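4.2 Recording the clear-the-table task

1. Home both arms. Wait for the prompt, dont skip it.
2. Put the bin at the back, bag liner folded over the rim.
3. Scatter trash on the board. Mix of bags, packets, bottles. Change the layout every run.

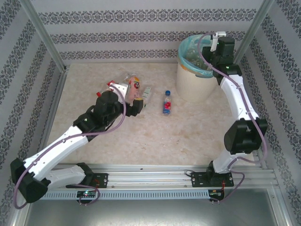
4. Start the Hikamow logger, then teleop. One episode = board cleared or 80 seconds, whichever first.
5. Tag failures, keep them. The Sotomayor baseline was trained on 1334 episodes, failed grasps inculded.

Note: crumpled bags are the hard case. Slow down on those.

CAUTION: keep hands out while the arms are live. Check cable slack at the elbows before each run.

Problems, ask Abelardo Carrasco.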